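About Redberg

Redberg is a research group working on manipulation policies trained in simulation. Evaristo Beltrán leads it from our office in Brostmont.

Our main method, Cladutska, changes the surface materials of a kitchen between episodes and leaves the task unchanged. Wall tile, countertop and lighting vary; the arm and the grasp target do not. The current set has 606 kitchens and 4 tasks. Policies trained on it are scored over 735 held-out episodes, including mug grasps beside small appliances.
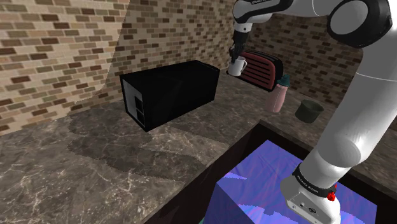 Results are reported per task, with failed grasps logged separately from collisions. The Văduva evaluation code is updated each February and is maintained by 6 staff.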